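Outbreak Investigation, Handout 4: Counting Cases Before Anyone Agrees What a Case Is

Read this before the section meeting. It replaces the older version, which had a typo in the denominator and caused two weeks of argument.

Where we left off

Last time we had a rumor. A clinic in the Seppälä district had seen more vomiting and diarrhea than it usually sees in December, and a nurse had the good sense to phone somebody. Today we turn the rumor into a line list, a duller object and a far more useful one.

1. The case definition

A working definition has person, place, time and symptoms. For the Seppälä exercise we use: any resident or guest of the Drelturdale hostel with vomiting, or three or more loose stools in 24 hours, with onset during the study period. You will want to add fever. Resist until you have looked at how many records mention temperature at all.

Keep three tiers:
Suspected: meets the symptoms, no lab result.
Probable: meets the symptoms and shared a room or a meal with a confirmed case.
Confirmed: positive stool sample.

Loose definitions early, tight ones later. Students who start tight find a very tidy outbreak with almost no one in it. 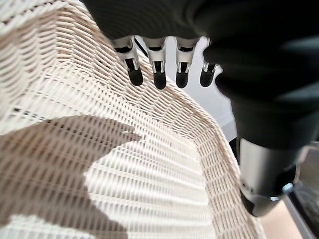
2. The attack rate

Attack rate = people who became ill, divided by people at risk, over a stated period.

At the hostel, 144 people were at risk. Of the 124 who ate the Saturday-style buffet (the hostel's name for it, served whenever the cook felt like it), 62 became ill, giving an attack rate of 50 percent. Of the 20 who skipped it, two became ill: 10 percent. The risk ratio is 5.

Before you write "the buffet did it" in large letters, consider who skips a buffet. Late arrivals do, and so do people who already feel queasy. If the second group was ill before the meal, they belong in a different column, and your ratio moves.

3. The epidemic curve

Plot cases by time of onset. One steep peak with a shorter tail suggests a common source. A series of humps, each one an incubation period after the last, suggests spread from person to person. Norovirus is fond of doing the first and then the second, to spite whoever drew the textbook figure. Use a time interval well under the incubation period, or the whole story disappears into one proud rectangle.
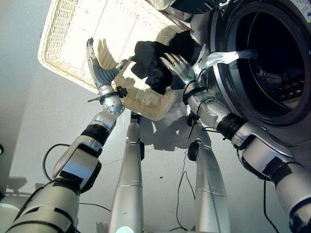 Irja Saarinen
Lecturer in Field Epidemiology
Handout revised 10/10/2021

4. Asking people what they ate

Recall is poor after three days and imaginative after nine. Interview the well as carefully as the ill. Ill people have been reviewing their menu with some bitterness and will remember every shrimp.

Use the same questionnaire for everyone, and put the suspected food somewhere in the middle. Torbjørn Åberg will run the mock interviews and has been told to be vague, talkative and wrong about the date.

5. For the section meeting

Bring a one-page line list for the Nistska data set, with onset times in 24-hour format. Please do not merge cells. Work out the attack rate by floor as well as by meal, and be ready to defend your choice of denominator.

Reading: course pack, chapter 2, up to the part on cohort studies. Case-control designs come next time, when we no longer know how many people were at risk.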